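Friday, November

Boiler pressure 1.4 at seven, topped up. Gas meter up 23 units on last week. Wrote to Pludley about the disputed bill and kept a copy. Jade Paquette rang: the loft insulation comes in 22 rolls, more than the landing will hold.

Processors and green circuit board.
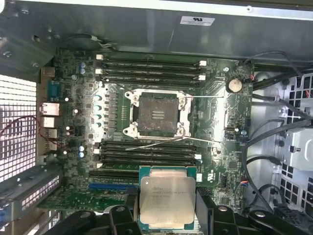
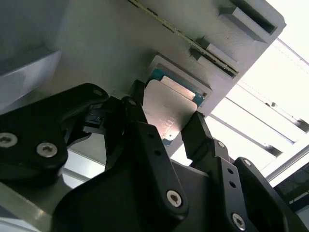
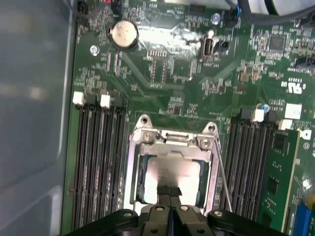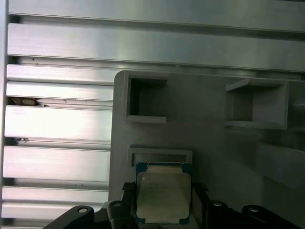 Evening

Bled the back bedroom radiator. Valve stiff, quarter turn only. Thermostat left at 18. Paid Braltmont 304 for the flue repair. Receipt in the blue folder.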